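Section 4: Getting your film shelf into Wivley

Before you start, sign in and let the home page finish loading. If you still have the old Nostdale list open in another tab, close it. I once typed 153 titles into the wrong one, and I'm still a bit sore over it.

1. Open My Shelf and pick New Shelf. Give it a name you'll recognize later. Mine is called Kowalczyk, after the video store I grew up next to.

2. Choose Disc, Tape or Digital. You can mix them on one shelf, but the sort order gets messy (all my tapes ended up at the bottom).

3. Type the film title and hit Find. For remakes, add the year. If two versions come up with the same year, check the running time on the back of your case. My copy of one old war romance says 117 minutes and the list offered me a longer cut, so I had to scroll down for mine.

4. Tick the extras you have: commentary, deleted scenes, making-of, trailer. Leave the soundtrack box alone for now, we'll get to that in step 6.

Note: the extras boxes don't save until you press Keep. Going back with the browser arrow wipes them!

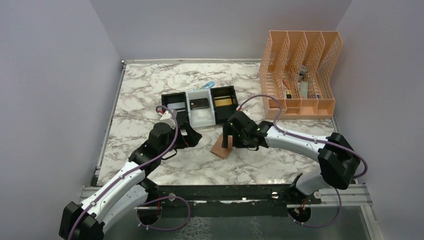
5. Add your cover. Wivley will offer a stock one, but I like scanning my own, creases and all. Noelia Barrios, who wrote the first version of this guide, scans hers front and back and they look gorgeous — I only do the front.

6. Now the soundtrack. Open the Music tab on the film's page and paste in the album number from the spine. For the Trisdale reissues, drop the letters and just use the digits, so TR237 goes in as 237.

Caution: don't press Merge on the Music tab unless you really want the album and the film to become one entry. There's no undo. Thulani Engelbrecht in the help forum can sometimes pull an entry apart again, but it took him most of an evening with mine.

7. Press Keep, then Back to Shelf. Your film should be at the top with a little green dot. A gray dot means the cover is still uploading, so give it a minute.

Sharing a shelf

Go to Shelf Settings and switch on Guests. Guests can read your notes too, so have a quick look through them first. I had some pretty rude things in there about a certain musical.

If a friend can't open the link, check that they're on version 2 or later.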